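Visit to the Oltero open day, Vosside

Last Monday our evening class in industrial maintenance was invited to the open day of Oltero, a small company in Vosside which teaches robot arms to do table work. We were 26 persons in the bus, and the ride took longer than planned, so we missed the welcome coffee. I write this report for the members who could not come.

The company is on the upper floor of the old Giltow building. You must ring at the side door, not at the main one. Mrs. Kusum Nautiyal received us and divided us into two groups. My group went first to the talk and after that to the work room. I think this was the better order, as many things in the work room were easier to follow with the talk still fresh in the head.

In the talk she explained how they collect the examples. A worker takes a gripper in the hand, with the same type of fingers that the robot has, and does the task as a normal person would do it. The gripper records what it sees and how wide the fingers are open. Later the robot learns from these recordings. Since March they have kept 3,611 of them, and 179 were thrown away in the last check, mostly for the reason that the worker moved too fast. I had expected that the programming would be the long part of the work, but she told us that the long part is the checking.

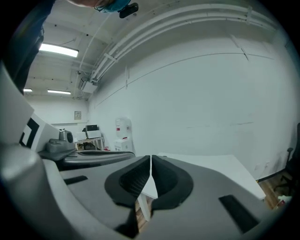 We were allowed to stay in the work room for one hour. My first impression was that it is very quiet. I come from a packing hall, where one has to shout, and I was looking for the noise the whole time. The staff answered all questions with patience, also the ones about money, which they answered less exactly.

Each visitor could try the gripper for five minutes. It is heavier in the hand than I thought. Closing the fingers is easy, but to close them slowly and stop at the right moment needs practice. My first attempt was to pick up a pen, and I pushed it off the table. The second went better. Mr. Pandey from our class, who repairs watches at home, had the calmest hand of all of us and was asked, half as a joke, if he is looking for a job.

One question stayed open for me. If the worker has a bad habit, does the robot learn the bad habit too? Mrs. Nautiyal said yes, it can happen, and for this they let several people record the same task. I would have liked to see two such recordings side by side, but the second group was already waiting at the door.

The next open day is planned for March. Those who want to go should write to me before the end of the year, and please bring flat shoes, the stairs are steep.

Vosside, 21 November 2022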